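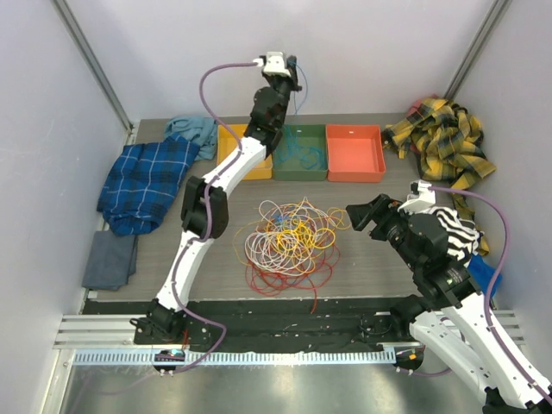 Figure 3. Workcell with the three bins and the left arm, seen from above.

4. Playlist Turnover After Changes in Station Leadership

4.1 Data

We use broadcast logs from music radio stations in four regional markets: Jindon, Jeletach, Mosoti and Molto. Each log entry holds a track identifier, a start time, a duration and a code for the program in which the track was played. Entries shorter than 70 seconds were dropped, as most of them are station jingles, trailers or music beds under speech. Tracks that differ only in edit (radio edit, clean edit, album version) were merged under one identifier. Live sessions and remixes were kept apart from the original recording.

A leadership change is defined as the departure of the person listed as program director or head of music in the station's own staff notices. Interim appointments are counted as part of the vacancy and not as a new term. Stations that changed owner or frequency in the same quarter were removed, which affects Mosoti more than the other markets. Departures of on-air hosts are recorded in a separate variable and enter the model as a control.

4.2 Measure of turnover

For each station and week we take the set of tracks in regular rotation. A track is in regular rotation if it was played on at least four different days of that week. Turnover is one minus the overlap between the sets of two consecutive weeks, divided by the size of their union. The measure is zero when the rotation does not change and one when it is replaced completely.

Holiday weeks cause a problem. From late November on, many stations bring in seasonal titles that leave the rotation again in early January, and the raw measure shows two sharp peaks that have no link to staffing. We therefore tag seasonal titles by hand and remove them from both sets before computing overlap. The tagging was done from titles and release data only, without access to the station's log, so that the coder could not see when a track had been played.

A second problem is rotation size. Stations with a narrow format may hold fewer than 80 tracks in regular rotation, while broad-format stations hold up to 1000. In a small set, a single added track moves the measure by a visible amount. We report results for narrow and broad formats separately and do not pool them.

4.3 Model

Weekly turnover is regressed on indicators for the weeks before and after the departure date, with fixed effects for station and calendar week. The reference period is the block of weeks before the departure became public. Standard errors are clustered by station and come from a bootstrap with 2000 draws. We also fit a version in which the announcement date replaces the departure date, as the two can lie several weeks apart when the outgoing director serves a notice period.

4.4 Results

In broad-format stations, turnover falls slightly between announcement and departure and rises once a permanent successor is in place. The fall is consistent with a holding pattern in which existing lists are carried over from week to week. The rise is spread over several weeks and does not appear as a single break. During interim periods the estimates are close to zero and their intervals are wide.

Narrow-format stations show no clear pattern. Point estimates change sign between Jindon and Molto, and dropping any one station from the Molto group is enough to reverse the result there. We do not interpret these values further.

Host departures have a smaller effect, limited to the program slot of the host who left. Outside that slot the coefficient cannot be told apart from zero. In Jeletach, where weekday midmorning programs are partly selected by their hosts, the slot effect is larger than in the other markets.

4.5 Robustness

Raising the rotation threshold from four days to five lowers average turnover in all markets but leaves the order of the estimates unchanged. Using play counts as weights gives the same signs with tighter intervals for broad formats. Keeping the seasonal titles in the data inflates the estimates for any departure that falls in the last quarter of the year.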